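Subject: Re: Marnonex hand-held pair, two-week evaluation
List: gripper-users
From: Wang

Earlier message:

> We are looking at the Marnonex hand-held gripper pair for a
> demonstration collection job at the Prenby site. Mostly light
> tableware, some small boxes. The quote we have is for two units, one
> cable set and a year of firmware. Before we sign I would like to hear
> from anyone who has run them on thin-walled items. Specifically:
>
> 1. Do the stock finger pads mark or crush paper cups?
> 2. Is the cable a nuisance in two-handed work?
> 3. Is the calibration good enough out of the case?
>
> The sales sheet is vague on all three.

We had a pair on evaluation at Skiltadthorpe through July and returned it at the end of the month. Answers in your order, then a few things you did not ask.

1. Pads

The stock pads are printed and have a rough face. Grip on coated paper is fine. Crushing depends on the operator, as there is no force limit in the linkage. We logged 700 cup handlings across four operators and wrote off 118 cups, nearly all of them on the first two days. After that people learned to stop closing when the wall started to give. The printed face sheds a little at the corners. A light pass with fine abrasive fixed ours. Ask for the molded pads if they are in stock when you order.

We used a two-stack cup dispenser as the test fixture. The rods are the awkward part. If the approach is too shallow, a finger touches a rod before it touches the cup. Set the dispenser well back on the table and leave the operator enough room to open the fingers fully on the near side. 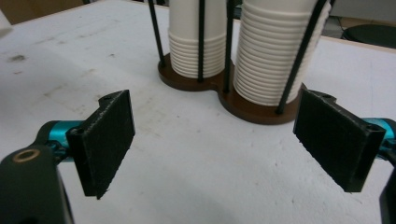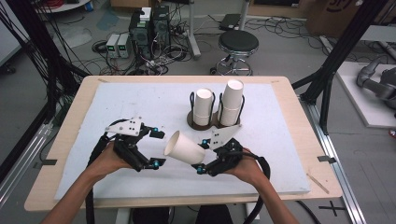 2. Cable

One cable per unit. It is thick and does not like a tight bend. For single-hand work you forget it. For two-handed work, passing an item from one gripper to the other, it pulls on the wrist when the arm is rotated inward. We tied each cable to the operator's belt with some slack and complaints dropped. The supplied length was fine for us, but our computers are on the floor near the table. If yours are in a rack across the room, price the extension before you compare quotes.

3. Calibration

Not good enough out of the case, in our opinion. The opening width on the left unit read wide and we had to run the full routine. It takes two people the first time. The manual skips a step: the fingers must be fully closed when the unit is powered up, otherwise the zero is wrong and nothing warns you. Once calibrated, both units held for the rest of the evaluation. We checked at every 200 handlings and did not need to redo it.

4. Other notes

- Weight. Fine for short sessions. Our operators asked for a break at 40 minutes, so plan shifts on that basis.

- Work surface. Cover the table. On a bare hard top, people slow down and keep the fingertips too high for fear of hitting it. Foam board is cheap and easy to replace. Pick white if your items are dark; with white cups, a gray sheet would have given us better contrast in the recordings.

- Software. The recorder dropped the right-hand stream twice. Both times the file was closed cleanly and the loss only showed up in playback. Check the stream lengths after each session. Support sent a patch within the week and we did not see it again, though we only had a few sessions left by then.

- Spares. Finger links are a stocked part. Pads come in pairs only. We were quoted 900 for the spares kit, which seemed high for what is in it, and we would order links and pads separately.

5. Would we buy

Yes for light items, with the molded pads and without the spares kit. For boxes I can't say much. We tried a few small cartons at the end and the pads held, but we did not log them. If your boxes are wider than a cup at the rim, get the maximum opening from the vendor in writing first.

I can send the calibration notes and the session checklist off list. Both are plain text.

Wang
Skiltadthorpe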